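Bodance build diary: bottles week

Home / Clubs / Robotics / Gallery

Put together in a rush before the bell, so sorry for spelling. Captions by Ashley Blackburn unless somebody else has put their initials. If you were there and I've got your bit wrong, tell me and I'll change it.

Quick catch up for parents and new members. Bodance is the club's two-arm tidy up project. The job this half term is plastic bottles: pick them up off the table, put them in the yellow bin, leave the stationery rack alone. Sounds easy. Two arms, one bin, bottles lying any old way round. We drive the arms by hand first, record the runs, then train on the recordings and see what the arms do by themselves. The training goes on overnight so don't turn the PC off at the wall. Please. Again.

Teams for September are Willier (left arm) and Haworth (right arm). Same as last year, different people. Tarnovitz is the scoring script and not a person, year 9s keep asking.

1. Sharing the table

Left arm has the easy reach to the bin, so Willier get most of the glory and Haworth get most of the moaning. The rule we settled on: right arm keeps its gripper open and out of the way while the left one is over the bin. Otherwise you get elbows. We had a lot of elbows in the first session.
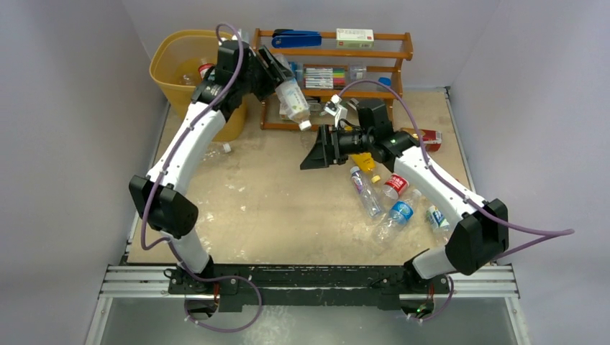
Speed was the next argument. Haworth wanted everything faster, Willier said the letting go was the bit that needed time, and they were both sort of right. In the end we slowed the last part of the move only. So quick over the table, slow at the rim, open, back off, then go. If you back off before the fingers are properly open you take the bottle with you and it ends up behind the bin where no one can reach.

Also on the list from that session:

Cap first or base first. Doesn't matter for the score. Matters for the grip, caps are narrow.

Clear bottles on a tan table are horrible. Ones with a bright label are a lot easier to find, for us as well as for the arms.

Cables. Check the slack on the purple ones before you start, not after. Give the wrist a full turn by hand with the power off and watch where it pulls.

Don't re-tidy the rack between runs. I know it looks messy. If things move about up there then the recordings don't match each other and we have to bin some of them (not that bin).

2. What counts as a run

Had a long chat on this one. A run starts when the timer goes and stops when the table's clear or when time's up. Someone shouts stop, that's a fail, even if it was going well. We have 100 recorded runs to get through before the training is worth doing, and each person has to drive at least 6 of them. Yes everyone, even if you prefer the code side. You write better code after you've dropped a few bottles yourself.

Sign up sheet is on the cupboard door. Write your name so it can be read, please, there's one on there that could be three different people.

3. Up close

The wrist view is the one that everybody wants to see on open evening. It's a strange way to look at a bottle. You lose all sense of where the bin is and have to trust the other driver to talk you round. Good for lining up the fingers either side of the neck though, and the green label on this one helps. 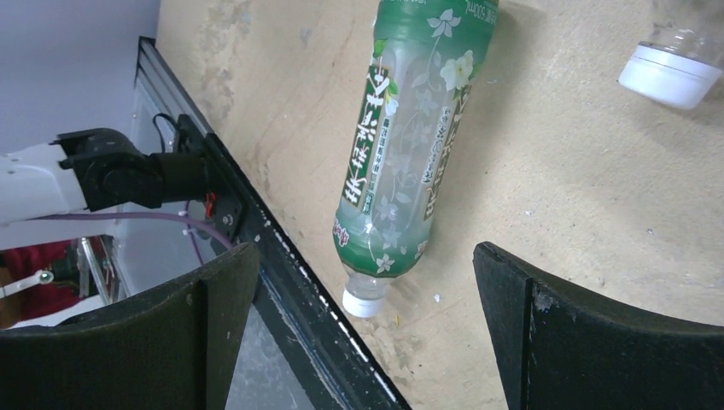

Reading time: 4 minutes

Lining up tips from the Haworth lot, copied off the whiteboard more or less as written.

Come in straight. If the bottle is at an angle turn the wrist first, THEN go down. Doing both at once looks clever and misses.

Aim for the body if you can, neck if you can't. The neck is a thin target and the bottle swings when it's lifted.

Near the front rail go gently. Fingers plus metal edge equals a nasty noise and a check over of both tips with the torch.

Close slowly, wait, lift a tiny bit, wait, lift properly. Everyone skips the second wait.

Say what you're doing out loud. "Closing", "lifting", "going left". Feels silly for about two minutes and then you can't do without it.

Willier added "stop leaning on the desk" at the bottom. Fair enough.

4. Clearing the table

This is the bit we like. Table clear, bin full, both drivers hands off. A clear table on its own isn't a full score by the way, Tarnovitz also checks that nothing on the rack got knocked. We lost points on that twice and were cross about it for a whole lunch.

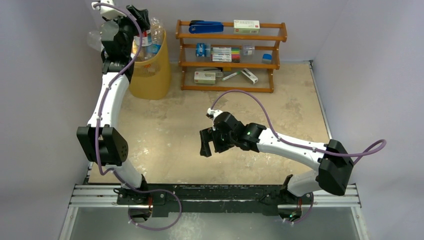

After a run it goes like this. Arms back to home. Save the recording before you touch ANYTHING else, with the run number and both drivers' initials. We lost run 2128 because it got saved over the one before it. (Numbers carry on from last year, we haven't really done two thousand this term.) Then tip the bottles out and lay them down in new places. Mix it up. If they always start in the same spots then the arms only learn those spots, which is what happened in the spring and we looked daft.

Bin goes back in the same corner every time. There'll be tape on the bench for it once we find the tape.

5. Still to do

More bottles. Any size, labels on, rinsed out please, the juice ones were sticky and the fingers had to be wiped down for ages.

Squashed ones too. They grip differently and we need the practise.

Someone to write up the rack rule for the entry form, half a page, nothing fancy.

Haworth to swap drivers halfway through each session so that it isn't the same two all the time.

Tidy the file names. My job. I know.

Open evening: we want one arm driven by visitors and one by us. Small children on the slow setting only. Ashley has the list of helpers and there are still gaps after 6.

More pics when I've sorted through the rest of them. Club is in the usual room straight after last lesson, bring a bottle.

A.B.

Back to Clubs | Older galleries | Bodance entry form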